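Looking after the wrist camera on the bottle cell

Filed under: Bench notes, Maintenance
Last updated October 24, 2024

The bottle cell at Pakholm is one arm, one two-finger gripper, one small camera bolted to the wrist, and a pine bench that was supposed to be temporary. It picks up plastic bottles and puts them down again somewhere else. For this it has a controller the size of a suitcase.

Most of the trouble it gives us comes through the camera. The arm goes where it is told. The camera, which tells it, is a small lens on a small bracket that spends its working life being waved about next to hard objects. What follows is how I clean it, refit it and get the cell picking again. Allow an afternoon the first time. It gets shorter once you know which screw is the stupid one.

When to do it

Do the full routine every 1,289 picks, or whenever the arm starts closing its fingers politely beside the bottle. The counter lives on the maintenance page of the Komen controller, two menus deeper than it ought to be. I set the interval by looking through the fault log and picking a number before things tended to go wrong, so don't treat it as scripture. If your bench is dustier than ours, shorten it.

Also do it after any collision, including the ones described in the log as "slight contact".

What you need

A 2 mm hex key with a decent tip
Lint-free cloths and a rubber blower
Lens cleaning fluid, the sort sold for spectacles
The printed calibration board, flat, and no, not the one with the mug ring
A capped plastic bottle of the type you run
A soft pencil
A torch

Step 1. Park it and lock it off

Send the arm to the service pose, which brings the wrist to chest height with the lens facing you. Wait until it has stopped. Press the stop, isolate the cell at the wall and put your own padlock on it. The stop button alone will not do. You are going to have your face next to the gripper.

Step 2. Clean the lens

Blower first, cloth second. If you wipe before you blow you are sanding the lens with whatever was sitting on it, and around here that is usually pine dust.

Put one drop of fluid on the cloth, never on the lens, and work from the middle outwards. Shine the torch across the glass from the side. Smears you would swear weren't there will appear. Go again until they stop.

Do the finger pads while you're in there. A damp cloth is enough.

Step 3. Check the bracket

Hold the camera body between finger and thumb and try to wiggle it. There should be no movement whatever. The bracket has four screws, three of which are easy. The fourth sits behind the cable gland and can only be reached at an angle the hex key was not designed for. It is always the fourth.

If one is loose, take it right out, clean the thread, add a dab of medium threadlocker and refit it. Nip all four up by hand in a cross pattern. It's a camera bracket, so resist the urge to lean on it.

Draw a pencil line across each screw head and onto the bracket. Next time you can see at a glance whether anything has turned.

Step 4. Look at the cable

Follow it from the camera back to the first clip. You want a lazy loop with enough slack for the wrist to turn fully both ways, and not so much that it can hook itself round a bottle. Ours managed that in February and carried the bottle round the cell for some time, like a handbag.

Replace any clip that has gone brittle. Hakim clips are the ones that fit the rail. The cheaper ones nearly fit, and you will find them on the floor.

Step 5. Recalibrate

Take your padlock off, restore power and lay the board flat on the bench. Run the camera routine from the Prakarar menu. The arm visits 20 poses and takes a picture at each one, pausing between them as if trying to remember why it came in. Don't lean on the bench while it does this. Don't put your tea on it either.

At the end it gives you an error figure in pixels. Under one is fine. If it's higher, check that the board is flat and the room lights are on before you blame anything expensive, then run it again. Save the result under a new name so you can go back to the old one.

Step 6. Run a close approach

Stand a capped bottle on the pine, clear the board away and step the arm in at slow speed with the live view open. Keep a hand near the stop. The software finds the bottle from further out and commits to its path before the last stretch, so a soft picture at close quarters is normal on our fixed-focus lens. With the cap up by the right-hand side of the view, I look for the curve of the shoulder and the line where cap meets neck. Both should be possible to make out, even through the blur. The wood grain makes a handy second check.

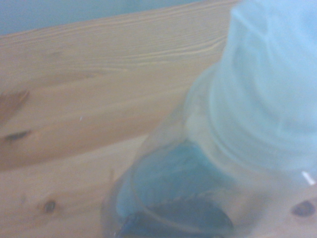 Step 7. Set the closing height

Clear plastic is a nuisance. The camera sees the bench through the bottle and has to be persuaded that the bottle is there at all, so our cell takes its height from the cap and works down. If the recipe says the cap is in one place and the bottle you are running puts it in another, the fingers will close on the wrong bit with complete confidence.

Jog down until the pads sit level with the part of the bottle you want to grip, then store that offset in the recipe. Ours is 7 mm different from the figure in the original setup sheet, and I've given up wondering how. Write yours on the sheet and cross the old one out.

Step 8. Prove it

Run a short batch at half speed, then the same again at full. Move the bottle to the corners of the work area as well as the middle, where everything always works. If it misses to the same side each time, go back to step 5. If it misses all over the place, go back to step 3 and have another look at the fourth screw.

If it still won't pick

Live view is black: reseat the connector at the wrist end first, then at the controller.
Live view freezes when the wrist turns: the cable is damaged inside its jacket. Swap it. Tape will get you as far as lunch.
Everything is hazy at every distance: there's a smear on the lens, or you've left the protective film on the new one.
It picks the knots in the pine: raise the detection threshold a notch at a time. Dark ovals are very tempting to it.

Reset the pick counter when you're done and note the date in the cell book. The previous entry in ours was made at 3,690 picks, in my handwriting, so I can't complain to anyone.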